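Oltex Home Forum > Finishes and Surfaces > Tables and Worktops

Thread: Hardwax oil vs. water-based poly on a kitchen table

bevel_and_burr
Posted 1/9/24
I'm refinishing a kitchen table and need to settle on a topcoat. It's stained brown, old finish sanded off to 120 grit so far. The table gets daily use: food prep, hot drinks, produce left sitting on it. Candidates are Naltesum hardwax oil (matte) and a generic water-based polyurethane in satin. I care about ring marks and spot repair. I don't care about gloss. Opinions on durability over a few years?

quartersawn7
Poly. Hardwax oil has no real film build, so standing liquid gets into the grain eventually. Two-part water-based if you can get it, single-part if you can't. Three coats, light scuff with 320 between them.

millrun
Disagree with the above. Film thickness matters less than what happens when the film fails. Poly on a table that gets used every day will scratch through at the place settings, water gets under the edge of the scratch, and then you have a white patch that can't be fixed locally. You end up sanding the whole top.

I have had hardwax oil on my own table for seven years. Procedure was as follows: sand to 150, vacuum, wipe with a damp cloth to raise the grain, let dry, sand again at 150 by hand. Do not go finer. Past 180 the surface closes up and the oil sits on top and stays tacky. First coat thin, worked in with a white pad, excess wiped off after 15 minutes. Second coat the next day, even thinner. Full cure took most of October in my case because the room was cool.
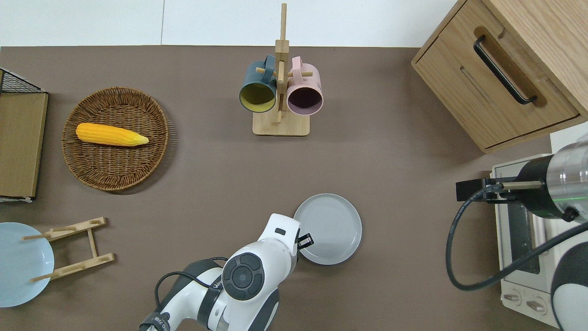

Maintenance has been one thin refresh coat a year, applied only where the sheen has gone dull. No stripping. Coffee rings come off with mild soap if you get to them the same day. Red wine left overnight did leave a mark, and I took it out with a gray pad and a teaspoon of oil.

quartersawn7
Seven years with an annual recoat is eight applications of finish. My poly top has had one. You have to count the labor.

millrun
Each refresh is half an hour. Sanding a failed poly top is a weekend plus dust.

If it fails. Mine hasn't.

quartersawn7
Looks like you answered for me there, but yes. Mine hasn't.

millrun
Quote tags got lost, sorry. The "mine hasn't" line was yours from the other thread.

okuv_finisher
I did finishing at the Okuvstead shop for a while and we used both. Some points that haven't come up:

Heat. Water-based single-part poly softens under a hot pan and can print. Hardwax oil also marks, but the mark can be rubbed out. Use a trivet with either one.

Stain compatibility. This is the one I'd worry about. OP says the top is stained. Hardwax oil over a pigment stain that has filled the pores may not bond, and the wiping step can drag color off. Test on the underside and give it two days.

Sheen. Matte poly scuffs to satin where arms rest on it. Oil does the same, but you can even it out.

bevel_and_burr
The stain is still on there in patches after 120. I assumed I'd restain. Does the oil come pre-tinted?

okuv_finisher
Yes, most brands have tinted versions. Take the top back to bare wood, use tinted for coat one and clear for coat two. Don't use tinted for both or the overlaps will show.

Kingi
Going back to heat, I'd add that rubber feet on small appliances are worse than hot pans. Plasticizer from the rubber softens poly and leaves permanent rings. Put felt or cork under anything that stays in one place.

quartersawn7
Agreed on the rubber feet. That applies to oil for the first few weeks as well.

bevel_and_burr
Going with tinted oil, test patch on the underside first. Will sand the rest of the stain off at 100, then 120, then stop at 150. One question left: is a 200 ml can enough for a small four-seat top?

millrun
Check the coverage rate on the can, then measure your top. Buy the next size up if you plan on doing the underside, and you should at least seal it with one coat so both faces take up moisture evenly.

quartersawn7
On that last part we agree. Seal the underside.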